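About Retness

Retness writes handling rules for robots that work with their hands. We started with one page of notes for a packaging client, Björklund, and the notes grew into what our customers now call the house standard. The current edition has 538 rules. Most of them are short.

We don't build robots and we don't sell them. Companies send us a task, we run it on a two-armed machine in our own lab, and we write down what has to be true before, during and after each step for the work to count as done properly. Sendetti uses our rules for sorting and unpacking. Bralia uses them to train the people who supervise the machines.
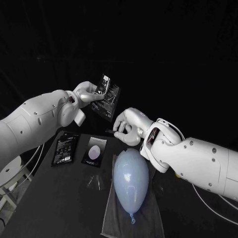 Reading time: 2 min

Thin packaging gets its own chapter. A foil packet is held by a corner with one hand while the other hand works close by, and the printed side should stay readable where the task allows. Torn pieces count as parts until they are put in the waste bin. Clear wrapping left on the table is logged at the end of the run.

Inflated items such as balloons rest on cloth. Fingers may pass over them but may not press down while holding anything else. Cables must have enough slack for the full reach of both arms, and the operator checks this at the start of every shift.

A rule goes into the standard after 100 runs on our own table and 20 at a customer's site. If a customer's results differ from ours, the rule goes back to draft. We publish drafts too, marked as drafts, so that people can object to them. In the last full count we had logged 2387 runs.

The standard is reviewed every August. Customers may send changes at any time, and we answer each one in writing, including the ones we turn down. Old editions stay available for sites that are still working from them.

Page last updated 2018-04-13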